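Nov 26, 2025

Notebook, trading rules bench. Long entry today, sorry to whoever is reading it over coffee.

Picking up where I left off with the Filline rule builder. The plan was to leave the dip rule running on paper money overnight and compare its fills with what Nuvbridge says it would have sent to the exchange.

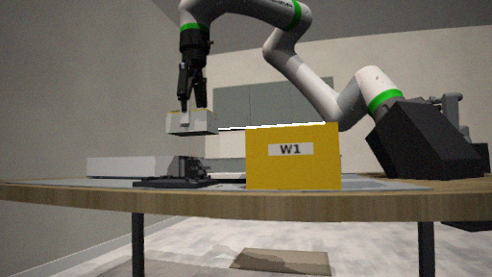
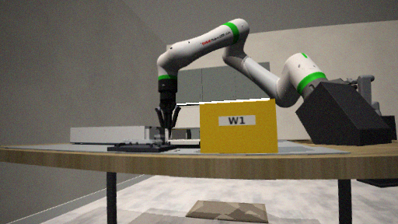 The overnight run gave us 297 simulated orders, and I was expecting the Nuvbridge log to show the same number. It has 41 fewer. My first thought was that the connection had dropped, so I spent a good part of the morning going through the heartbeat file line by line (I know, I know, there is a script for that, but I like to see it with my own eyes) and the heartbeat is perfectly fine from start to finish. Not one gap.

So then I looked at the missing orders themselves, and they all turn out to be small ones. Every one of them is a second or later slice of a buy that the rule had split up. Filline splits when the book looks thin, and the last slice gets whatever is left over, which can be a silly little amount. Nuvbridge checks each slice against the exchange's minimum order size and quietly drops anything under it. It does write a note, bless it, but to the debug log, and we had debug logging turned off to save disk space. That was my doing back in April and I had completely forgotten.

What bothers me more is what happens next on our side. The rule thinks the slice was bought. It marks the position as full, sets the stop from the average price of all the slices, and carries on happily. On paper the stop ends up a hair off and you'd never notice. With real coins we would have a sell order for slightly more than we hold, and the exchange would turn the whole thing down. In a fast drop that is exactly the order you want to go through! I am very glad we found it here first.

Tried two fixes in the afternoon.

First one: fold a too-small last slice into the slice before it. Easy to write, and the replay on yesterday's candles matches order for order. I do like this one. The only catch is that the minimum differs from pair to pair, so the rule needs to fetch the table when it starts, and again whenever the exchange changes it.

Second one: have Filline wait for a confirmation on each slice before it counts it. This is the proper way, I think, and we'll want it in the end no matter what. But it slows the whole buy down, and on the replay the later slices were chasing the price upward in the quick moves. I'd like to try it with the slices sent together and the counting done afterward. Didn't get that far today.

For the longer replay I used the Nesier price history, all 2,793 candles of it, with the first fix switched on. No dropped slices. The rule itself did nothing wonderful, it bought the dips and then some of the dips kept dipping, but I wasn't grading the strategy today, only the plumbing. Please don't anybody quote the profit column from that run. Fees are set to zero in it.

A side note on the Malý alerts - they fired 3 times for one crossing again. I think it's the moving average being worked out on the open candle as well as the closed one, so the line wobbles back and forth over the price until the candle finishes. Setting it to closed candles only should calm it down. I changed it on the test account and left the shared one alone, so if you see a difference between the two, that's why.

To do, in no special order:

Debug logging back on, with the old files cleared out weekly
Minimum size table fetched at startup, and a loud warning if it comes back empty
Stop price worked out from confirmed fills only
Same replay with real fees
Ask Nuvbridge support whether dropped slices can come back as a proper rejection

The dip rule is running again on paper tonight with the first fix in and logging on. Please leave the test account alone until I've pulled the files in the morning.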